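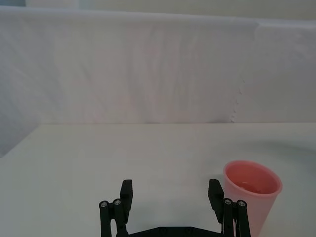 Tumbler (drinkware)

A tumbler is a drinking cup without a handle, stem or foot, generally meant for water, squash, milk or whatever else is left in the fridge. The word is applied loosely. Shops use it for anything from a heavy whisky glass to a lidded travel flask, and households mostly call the thing "a cup" and are understood. This article deals with the plain, unlidded household kind.

Name

The usual explanation is that early tumblers had rounded or pointed bases and fell over when put down, which encouraged the drinker to finish first. Another version holds that they were weighted so as to rock and come upright again. Both stories are repeated with confidence, often by the same person. Modern tumblers have flat bases and fall over only when knocked, so the name has outlived its usefulness without anyone minding.

Form

Most tumblers are wider at the rim than at the base. The taper allows them to be stacked, and also allows them to become stuck together, generally within a day of being stacked. The standard remedy is cold water in the inner cup and warm water around the outer one. The more popular remedy is pulling.

Walls may be straight, ribbed or faceted. Ribs give wet hands something to hold and give limescale somewhere to live. A thickened rim resists chipping but dribbles; a thin rim pours cleanly and chips.

Materials

Glass is the traditional choice. Enamelled metal was long favoured for picnics and camps, where it could be dropped many times before anyone admitted it was rusting. Plastic took over much of the nursery and school trade in the twentieth century. It is light, cheap and hard to break, and it goes cloudy in the dishwasher by way of compensation. Pottery tumblers exist, chiefly at craft fairs.

Colour

Coloured tumblers are commonly sold in mixed sets, on the theory that each member of a household will keep to one colour and so wash up less. The theory has been popular with manufacturers for decades. In practice one colour is fought over and the rest are used for rinsing paintbrushes.

The question received unusual attention in Munavcombe, where the housewares shop Bennani kept a ledger of single cups bought to replace lost ones. Jerome Manalastas, who transcribed the ledger, found 2675 entries, of which 786 were for pink. He took this to show that pink was the best loved. Arnel Gatchalian replied in the local history newsletter that it might equally show pink was the most often thrown away. The exchange ran to 9 letters and ended when the newsletter changed editor.

The Hornura pattern

The Hornura was a straight-sided stacking tumbler made at Hisurmont and sold mainly to canteens. Catalogues list it as pattern 2809, although no list of the preceding patterns has been found and Gatchalian suspects there were far fewer. It was praised for stability and criticised for being impossible to dry inside without a very small hand. Production stopped one May after the firm turned to lampshades.

Use other than drinking

Tumblers are widely used to hold toothbrushes, pencils and loose change, to cut rounds from scone dough, and to trap spiders against walls. For the last purpose a clear one is preferred, so that the spider's position is not a matter of faith. A stiff postcard completes the equipment.

See also

Beaker
Mug
Egg cup

Page last revised 11/01/2021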